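The Table at the End of the Hall
Gudby's Thursday swap runs on odds and ends

Thu 27 October

The doors at the old Inden showroom open at four, and by a quarter past the coat rack is full. People come to the Gudby swap with a tote bag of things they don't use and leave with a tote bag of things they might. No money changes hands. You bring one item, you take one item, and small stuff is traded by the handful.

Teodor Rusu started it three years ago, after clearing out his late aunt's apartment. She had kept 38 jars of buttons and a closet full of gift wrap. The thrift store took the furniture and turned down the rest.

"They said they couldn't price it," Rusu says. "I thought, fine, then we won't price it."

Clothes and books have their own rooms now. The long tables in the main hall are for what Rusu calls drawer things: craft supplies, cleaning tools, extension cords, puzzles with most of their pieces. He spreads a fleece cloth over the tables because hard surfaces make everything rattle and small beads roll off onto the floor. Pink was what the fabric store had on sale in September.

There are a few rules. Anything electrical gets plugged in and tested before it goes home with someone. Gloves should be clean or still in the bag. Paints and glues need lids that close. Knives stay in the kitchen at home.

Craft supplies go first. Parents and teachers head straight for them, and a paint palette seldom lasts past five o'clock. Cleaning tools are slower. A small hand brush can sit through two or three swaps before somebody with a workbench or a birdcage picks it up. 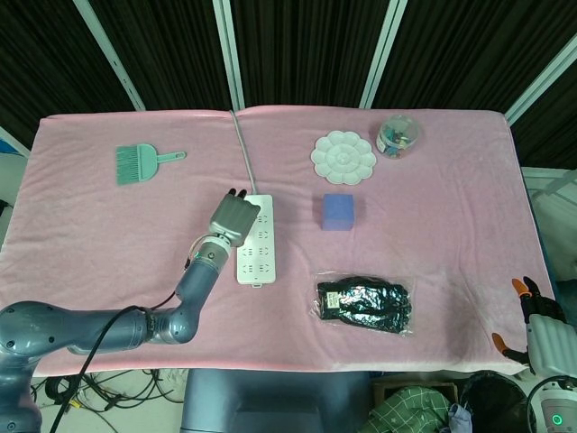
Power strips are the other steady item. Rusu says people buy one for a holiday, put it in a box and buy another the next year. He likes to see the cord stretched out so that any cracks show.

Whatever is left at eight goes into crates in the Hämäläinen building next door, where the swap rents a storage room for 300 a year. The next one is in two weeks. Rusu is asking for more jars with lids, and would like people to stop bringing single socks.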